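**Bristetano updates setup procedure for simulated kitchen cell**

The Bristetano automation laboratory has completed a revision of the setup and maintenance procedure for Driltau, its simulated countertop manipulation cell. The new procedure took effect in November and applies to every project that runs trials on the cell, including the long-running Holzer grasping study.

Driltau consists of a single arm on a fixed pedestal behind a stone counter, fitted with a two-finger gripper and a close-range view of the fingers. Although the cell exists entirely in software, the laboratory maintains it as it would a physical installation. Joint limits, finger travel and contact settings are entered in a log, and any change must be signed off by a second member of staff before trials resume.

The revision follows a review of 465 recorded trials. Reviewers found that the arm itself had performed within its limits throughout. The weaker results were traced to the gripper model, where one finger closed slightly ahead of the other and pushed round objects off center before the grip was complete. The fault had been present since the finger geometry was last replaced and had been masked in earlier work, most of which used boxes and other flat-sided items.

Staff corrected the finger offset and rebuilt the collision shapes for the linkage plates. They also reset the friction values at the fingertips, which had been raised over time by individual users to compensate for the uneven closing. Those values are now locked, and requests to change them must be submitted in writing to the laboratory.

Under the new procedure, the cell is checked at the start of each working session. The arm is sent to its parked position, the gripper is opened and closed 6 times with nothing between the fingers, and the travel of each finger is compared with the reference log. A difference of more than 2 percent between the fingers takes the cell out of service until it has been recalibrated. The full check takes 40 minutes – longer than the previous one, but it replaces a separate monthly inspection that has been discontinued.

Object placement has also been standardized. The counter carries a small set of household items and toys that differ in shape and finish, with space left between them so that the gripper can approach from above. Operators are asked to confirm the view at the fingers as well as the wider view of the room before a trial is accepted.

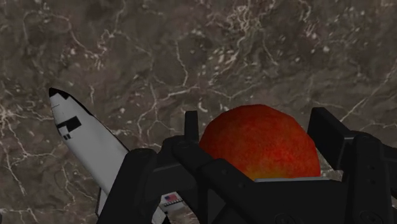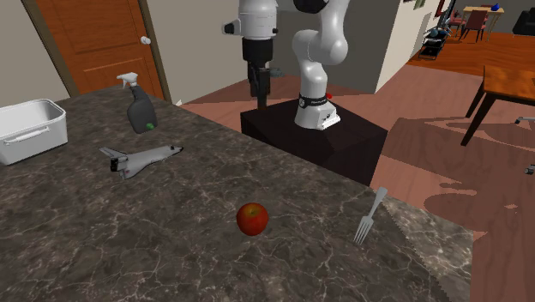 Trials completed before the correction will remain in the archive under their original labels. Project leads who wish to compare older results with new ones should request the converted settings file, which reproduces the former finger offset for that purpose only.

Drultitz, which supplies the simulation software used in the cell, has received a copy of the review along with the corrected collision shapes. The laboratory expects to apply the same checks to its second cell once the current round of Holzer trials has ended. Until then, bookings for Driltau will continue to open at 8 a.m., with the first session of the day reserved for maintenance.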